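Open Day at Cemwood

Danjuma Tamuno had been told to wipe the window for as long as people kept looking in.
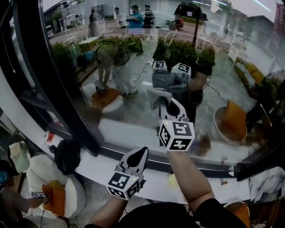
1. The Window

He had a gripper in each hand and a grey cloth pinched in the right one. The trick was to keep the wrist loose. If you pushed, the cloth bunched up and the fingers just squeaked along the glass.

Hadiza Adeyemi came past with her clipboard at 11.

“How many have you done?”

“Eighteen passes. Two I'd throw out.”

“Keep them. Chukwu learns from the bad ones too.”

Chukwu was the arm upstairs. It was meant to do windows by August, and so far it could do the lower half of one. Hostusine had paid for it and was sending someone at noon to have a look.

Danjuma lifted the cloth again. Out on the street someone had their arms stretched wide, telling their friends something. Danjuma wondered if they were coming in. Hadiza had put out 25 name tags and almost all of them were still on the table.

2. The Visitor

The woman from Hostusine was early. She shook Hadiza's hand, then stood behind Danjuma for a while without saying anything.

“So he cleans it,” she said, “and then the machine cleans it the same way?”

“More or less,” said Hadiza.

“Can I have a go?”

Danjuma showed her where to put her fingers. She dropped the cloth twice. On the third try she got it up against the glass and drew it down slowly – too slowly, but straight.

“My father did shop windows,” she said. “He'd go over the corners first.”

Hadiza wrote that down. Danjuma had been leaving the corners until last.

“Will it do them first now?” the woman asked.

“If he does,” said Hadiza.

He took the grippers back and started again from the top left corner.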